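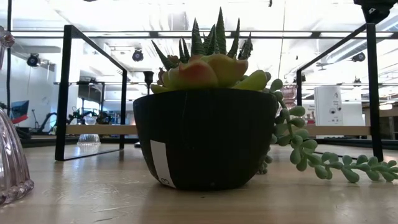 *Figure 1. Planter no. 3 on the test table, fixed camera.*

**Unplanned gripper opening during table-setting trials**
Teodoro Sandoval, project report, June

The Sutmont cell was used to study how well a two-finger gripper places decorative items of mixed shape. The items were glass vases, candlestick holders and planted succulents. This report covers one fault, logged as event 31, in which the gripper opened while it was carrying a vase. The vase fell onto the tabletop and chipped at the rim. No one was inside the marked area.

The arm was driven by the Sutari controller, version 9, with the force limit set in the Wudholm configuration file. Plants were handled by the pot only. The trailing stems on planter no. 3 extend well past the rim, so the planner was given a wider keep-out zone on that side. This zone was added before the trials started and played no part in the fault.

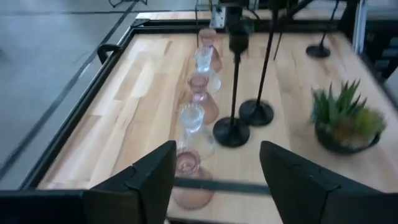
**3. Fault analysis**

Figure 2, from the wrist camera, gives the layout used for the vase and candlestick trials. Pink and clear vases alternate in a single row, with the candlestick holders to the right. The gripper approaches a vase with the fingers wide apart, closes to contact, holds for a short settling time and lifts.

The log for event 31 shows a normal approach and a normal close. Grip force was steady during the lift. At sample 1,359 the controller received an open command, and the fingers started to move on the next cycle. The arm kept following its path with the fingers open and stopped only when the run was ended by hand.

The open command came from the recovery routine. This routine is meant to release an object when the controller loses the force signal before the lift. It starts a timer when the signal drops and clears the timer when the signal returns. In event 31 the signal dropped for 67 ms during the close and came back. The timer was not cleared, because the clear step was skipped whenever the close command finished in the same cycle. The timer then ran out in mid-carry.

The signal drop was traced to the connector on the force sensor cable. Flexing the cable by hand near the connector produced the same drop on the bench. Replacing the cable removed the drop but left the software error in place, so both were treated as causes.

**3.1 Changes made**

- The timer is now cleared on every valid force reading.
- An open command is refused while the arm state is "carry".
- Loss of force signal during carry stops the arm and keeps the fingers closed.
- The cable has a strain relief clamp at the wrist.

The fault was then forced on purpose, using the Pappas signal injector and a foam block in place of glass. The old code dropped the block. The new code stopped the arm and held it.

**3.2 Open items**

Holding on signal loss has its own risk. If the reading fails while force is still rising, the fingers could crush thin glass. The current limit on the finger motor should prevent this, but it has not been tested with the vases. The chipped vase was taken out of the set, and its log is stored with the event 31 files.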